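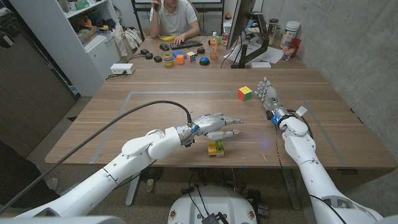
Visitors at the Tedbridge open day asked more than once whether the arms could be stopped in the middle of a move, and one who signed the book as Butt wrote that the talk should have begun with the stop button. The order below has been changed to suit.

Running a two-arm table demonstration

Allow 18 minutes per group, with 8 visitors at most. The Stirkgate site uses the same order on a longer table.

Step 1. Show the stop
Press the stop button with both arms raised and let the group see them hold. Release it, then wait for the controller to report ready. Do not talk over this part.

Step 2. Mark the work area
Tape a rectangle on the tabletop and keep the objects for the task inside it. Bricks and a puzzle cube are good first objects, as their flat sides give the fingers something to close on. Spare objects go at the far end.

Step 3. Check the cables
Move each arm slowly through its full reach. The cable to the wrist needs enough slack to follow the forearm without catching on the elbow. If it pulls tight, go back to the rest pose and clip it again further up.

Step 4. Bring in the hands
Bring in one hand at a time. Keep the second level and still until the first has finished its move, and leave a clear gap between the two sets of fingers. 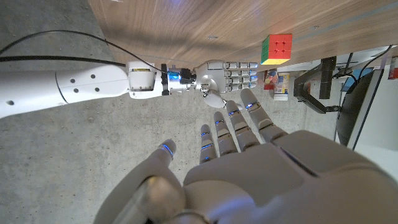 Step 5. Run the task
Start at low speed. Run the pick and place 2 times without comment, then once more with the operator naming each stage. The Unbridge script logs every run; the November log stood at 1,345 entries.

Step 6. Close down
Return both arms to rest, cut motor power and save the log before the next group comes in.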